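Trarner Ullo two-finger gripper, wrist camera version – product page and service notice

Notice added 24 Nov 2025. Please read before ordering or before you run a unit you allready have.

In stock. Ships with finger pair, mount bracket, camera cable, hex key.
Max payload at the tips: 155 g
Cycle rate limit after firmware fix: 18 per minute
Warranty: 60 days, extended for affected units (see further down)

What went wrong

Short version. Units shipped since August can close again after a stop command. Stop gets pressed, fingers halt, then the last grip command is still sitting in the buffer and it runs. Full closing force, no warning tone. Two customers reported it, we reproduced it on our own bench the same afternoon. Pick and place with light stuff mostly, toy fruit to basket, the usual starter job. The fruit doesn't care. Fingers of the human kind do.
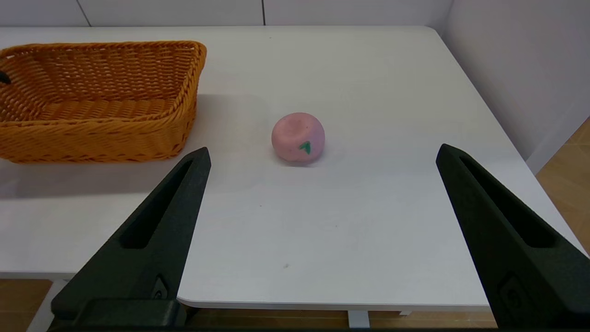
Maksymiv wrote in to ask whether the fault needs the camera plugged in, as theirs has only shown up with vision running. No. Camera on makes it more likely becuase grip commands come in faster and the buffer is rarely empty. Seen it with the camera off too.

Which units

Any Ullo with firmware 1.4 or 1.5. Check the start screen. 1.3 and older are fine, leave them alone. Spare finger pairs bought on their own are not affected, nothing electronic in them.

What to do now

Stop using it near people until updated. If you can't update today:
– cut power at the supply, don't rely on the stop button
– wait for the status light to go out
– only then reach onto the table

That last one matters most during resets. Someone puts the basket back while the arm is sitting there over the table, looks parked, isn't. Every report so far was a hand in the work area between runs. One pinched thumb, one cracked fingertip on the gripper side. Nothing worse and we would like to keep it that way.

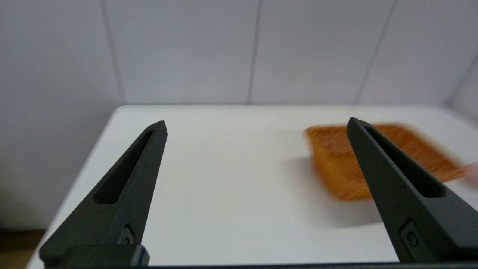
Gebhard Hämmerli commented that a software fix alone is not enough for him and he wants a hardware cutoff on the gripper line. Fair. The Vudent relay box does this, fits between supply and wrist, part no. 1979. Affected customers get it at cost, just put your serial number in the order notes.

The update

Firmware 1.6 clears the buffer on every stop and asks for a fresh enable before anything moves. Download from the support tab, takes a few minutes over USB. After flashing, do the test: empty gripper, start a slow close, hit stop, wait a full minute. Fingers must stay put. If they twitch at all, unplug and send it back, we pay shipping both ways.

Old cycle settings get overwritten, so write down yours first. Some people will find the new limit slow – we know. It stays until the next control board is ready.

Returns and questions go through the contact form, mark it ULLO STOP so it gets pulled out of the pile.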